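How I dry herbs indoors

I started drying my own herbs the year the mint took over the back step, and I've never gone back to the supermarket jars (well, apart from bay, I can't keep a bay tree alive). You don't need a dehydrator or a special rack. You need string, a dry corner and a bit of patience.

Pick in the morning once any dew has gone, and before the plant flowers if you can. I snip long stems, give them a good shake to get the insects off and only wash them if they're gritty. If you do wash them, pat them dry with a tea towel and leave them spread out for an hour or two. Damp bunches go mouldy in the middle, and you won't notice until you open them up. I lost a whole lot of oregano that way last September and I'm still cross about it!

Keep the bunches small, no thicker than your thumb at the stem end. Strip the bottom few leaves, then tie tightly, because the stems shrink as they dry and the whole lot can slither out on to the floor.

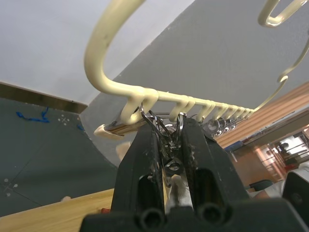 Thyme, sage and rosemary are the easy ones, so start there if you're nervous. Choose somewhere airy and out of the sun, which fades the leaves and takes the flavour with it. I hang mine from a cream hanger with several hooks and metal clips on it, the sort with wire arms that go over the rail, and I clip the string so I'm not squashing the stems. Leave a gap between bunches so the air can get round.

Basil and parsley are fussier. I lay the leaves flat on kitchen paper and turn them every day, and even then basil tends to go a bit brown.

Start checking after a week. The leaves should crumble when you rub them, and if they bend, give them another 3 days and try again. Store them whole in a jar with a tight lid, crush them as you need them, and write the name on the lid. Dried marjoram and dried oregano look exactly the same by Christmas.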